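Galbraith labs sign up to a shared rulebook for robot arms

December 9, 2022

If you've ever walked into somebody else's robotics lab and had no idea which button to hit, you'll be as pleased as I am about this one. The labs and workshops in the Galbraith building have agreed a single code of practice for anyone working with a robot arm, and it comes into force as soon as people are back after the break. It's called the Ekollow Code (after the meeting room where most of the arguing was done) and it runs to 51 rules, which sounds like a lot until you see how short most of them are.

I sat in on the last drafting session, partly for this newsletter and partly for the biscuits. I've been to plenty of meetings about safety documents and I usually come out knowing less than when I went in. This one was good fun! People who really do spend their days next to these machines were arguing about things like where you put your mug down.

Up to now every group has had its own way of doing things. Some had a laminated sheet by the door, some had a long risk assessment on a shared drive, and one had a single line on a whiteboard that said "ask Struan". The Struan in question is Struan Innes, who looks after the arms on the second floor, and he told me he was flattered for the first year and then got tired of the phone ringing during his lunch.

The push for something better came from Jean Munro, who joined in September from Caditz, where she'd spent years setting up packing lines. She asked every group to send her whatever rules they had, and she ended up with 177 separate instructions, a fair few of which flatly disagreed with each other. One lab told people to cut the power before clearing a dropped object. The lab next door told people never to cut the power, and to use the pause on the handset.

"Both of them had a point," Jean told me. "But if you're a student and you work in both rooms in the same afternoon, you're going to get it wrong in one of them."

So what's in it? I won't go through the lot (the full text is on the building's intranet and you'll all be asked to read it anyway), but these are the bits that people will notice.

First, the person running the arm and the person setting out the objects have to speak to each other before anyone's hands go near the workspace. The words are fixed. The one setting out says "going in", the operator says "held", and only then do you reach. When you're done it's "out" and "clear". I tried it on a visit and felt like a submarine captain, but after ten minutes I'd stopped thinking about it.

Second, there's one answer to the power question now. For anything ordinary, such as a dropped part or something that needs turning over, you pause from the handset and wait for "held". For anything that worries you, you hit the stop, and you don't have to explain yourself to anyone before you do it. That last part got a whole paragraph to itself, at the insistence of Senyo Abugri. He's a second-year student and he said, very politely, that new people don't press the big red button because they're frightened of looking daft. There was a bit of a silence and then everyone agreed with him.

Third, speeds. When a person is within reach, the arm moves no faster than 400 millimetres a second, and the limit goes in the controller where you can't forget it. This is the building's own figure and the code is clear that it sits underneath whatever the maker's manual and the site assessment say. If those are lower, you use the lower one. Omar Sleiman, who runs the workshop on the ground floor, wanted a slower number for the bigger arms and he may yet get it. It's down for another look at the first review.

Then there's a section on cables, and I'll admit I expected to skip it. Most of the grumbling in the old logs was about cables. You change a gripper, the new one has its own leads, they get strapped along the arm, and then somebody teaches it a pose that the lead doesn't like. The code says that after any change at the wrist you take the arm slowly through the whole of the space you mean to use, with one person watching nothing but the cables, and you write down that you did it.

It also says the person watching has to stand where they can see the wrist. You'd think that was obvious. I spent part of a morning beside one of the bin-picking benches trying to follow what the gripper was up to, and from where I was the arm was in my way for most of it. 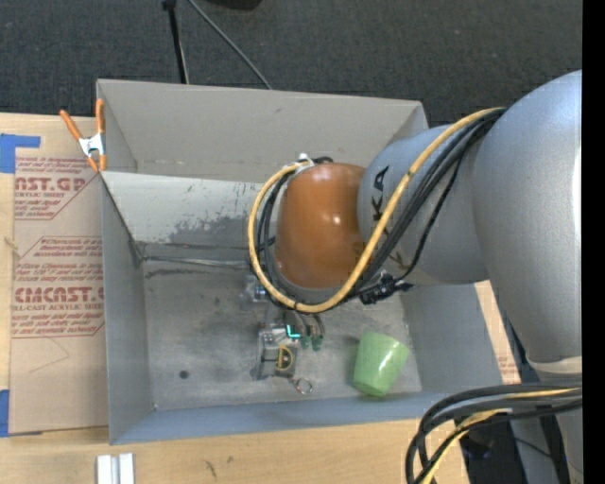
The same goes for cameras, by the way. There's a rule that a camera view doesn't count as a person watching, and if all you've got is a screen then you stay out of reach until the arm is held.

Housekeeping gets its own page too. Each group has to list what belongs on the bench during a run, and whatever isn't on the list goes on a shelf. Clamps count as part of the set-up, so they get checked at the start of a session like everything else. Sheet material and other stock can stay nearby only if the group has written down where it goes and the arm's limits keep it well away. Lorna Lennox, who has the unenviable job of doing the walk-rounds, says she's not going to be marching about with a clipboard telling people off for a roll of tape. She does want to see the list, though, and she'd like it to be dated.

There was a proper row over objects for picking. Some groups wanted a fixed set that everybody shares, so that results from one bench can be compared with results from another. Others said half the point of their work is throwing odd things in and seeing how the arm copes. What they've settled on is that you can use whatever you like as long as it's got no sharp edges, won't shatter, and has been tried once at low speed with someone at the stop. I thought that was sensible. Omar still thinks the list of banned things should be longer and he read some of his out, and I can tell you that he has seen some strange items go into a bin over the years.

Money, as ever, came up at the end. The building has put aside £4000 for new signs, floor marking and a few replacement handsets, and the first order has gone to Erkar, who supplied the old ones. Groups that need more than that will have to find it from their own budgets, and I heard a couple of sighs at that.

Training is short. It's one session, done at a real bench, and you'll be asked to stop the arm yourself at least twice before you get your name on the sheet. If you've been using the arms for years you still have to do it. Struan has already put himself down for the first slot so that he can't be accused of dodging, and he tells me there's a space beside him for whoever wants to come and heckle.

If your group hasn't had its copy yet, ask Jean. She'd also like to hear from anyone who finds a rule that doesn't work on their bench, and the sooner the better, while there's still room to change the wording before the signs are printed. Comments on the draft glossary go to Lorna, who has strong views on the word "cell" and would be glad of some support.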